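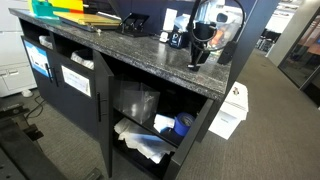 *Fig. 1. Black base cabinet with speckled, granite-look countertop; one door open.*

# Unit 2: Countertop and Base Cabinet Specification

Instructor: Hanneke Nijs
Revised May 29, 2024

## 2.1 Terms

A *base cabinet* carries a countertop and stands on the floor. The *carcass* is the box without doors. The *reveal* is the visible gap between adjacent doors or between a door and the carcass edge. The *overhang* is the distance the top projects past the door face.

Drawings submitted for this course must label all four. Use the same term on every sheet; "worktop" and "counter" are not accepted as substitutes for "countertop."

## 2.2 Loads

Treat the load on a countertop as two separate cases:

- **Distributed load.** Paper stock, supplies, stored items. Assume it is spread evenly between supports.
- **Point load.** A person leaning or sitting on the front edge. This case usually governs the design of an overhang.

Deflection in a uniformly loaded span grows with the fourth power of the span length. Doubling the distance between supports, with the load per unit length unchanged, multiplies deflection by 16. An added partition is therefore often cheaper than a thicker top.
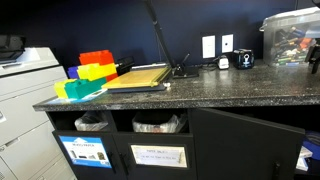 Deflection also depends on the stiffness of the material. Stone is stiff but brittle, and it fails without warning at cutouts and inside corners. Particleboard is less stiff and creeps under sustained load – a shelf that passes inspection on delivery may sag visibly a year later. Check both the immediate and the long-term value.

## 2.3 Hinges and door swing

Full-overlay doors cover the carcass edge. Inset doors sit inside it and need tighter tolerances. Before choosing a hinge, record:

1. door height, width, and weight
2. overlay
3. opening angle required
4. clearance to walls and adjacent equipment

Item 4 is the one most often missing from student work. Draw the swing arc in plan for every door.

## 2.4 Exercise

Use the Piletti floor plan handed out in December. The client, Anouk Van Leeuwen, wants one continuous run of base cabinets along the north wall, with a 75 cm clear passage when any single door is open.

Submit a plan and a front elevation. State the support spacing and show the deflection calculation for the longest span. Work in pairs – one set of drawings per pair, both names in the title block. Questions about the floor plan go to Montri Onsri.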